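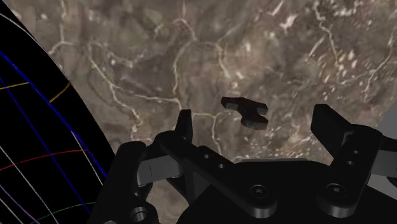 Wed 6 September
Posted by Alfredo Dagdag, sound and dialogue

Reel two of the Tivovell dub today. Clula want episodes one to four of the serial back by the end of the month, all with the new mixed track, so I've been going through the dialogue stems in order and noting what needs a retake.

Episode one is fine apart from the wedding scene. The mother-in-law's lines run long in English and we lose the last word under the music each time. Sepehr rewrote three of them over lunch. The shortest version fits without touching the music, so I've used that and kept his longer ones in the notes folder in case the client asks.

Episode two is where the time went. The supplied dialogue for the courtroom scene is at 44.1 and everything else came at 48. Somebody had already converted part of it, badly, and it drifts. By the end of the scene the judge is visibly late. I went back to the original delivery and converted the lot again with our usual settings. Sync holds now to the end of the reel. Please don't use anything in the folder marked "court_old".

Hum on booth two is back. Same as in June. I put a narrow cut at 100 and a smaller one at 192, which cleaned up most of it on the male voices. The lead actress has nothing much down there so I left hers alone with a plain low cut. Tried a dip at 400 for the boxy sound on the grandfather and it helped, but he started to sound like he was on the phone. Backed it off by half.

Sibilance on the narrator: de-esser centred on 2800 was far too low, my mistake, it was a preset left over from another job. Moved it up until it caught the right part of the word and stopped dulling the rest.

Music. The title song stays in the original language. The love theme is allowed under dialogue but can't be faded out before the second phrase — it's in the contract with Tănase, who wrote it. This makes the rooftop scene awkward. I have asked Clula if we can start the cue later instead. No answer yet.

Crowd recordings for the festival episode: we used the old Pruduleo set and it sounds thin. Sepehr thinks we should record our own with the evening class. I agree but it needs at least eight people and a room with less echo than the canteen.

To do:
Retakes for the brother, episode two, lines marked in yellow.
Check the loudness of the recap against the main programme.
Swap the cable in booth two before blaming the preamp again.
Send Sepehr the revised cue sheet for episode three.

Contact the dubbing room | © Dubbing room notebook | Back to top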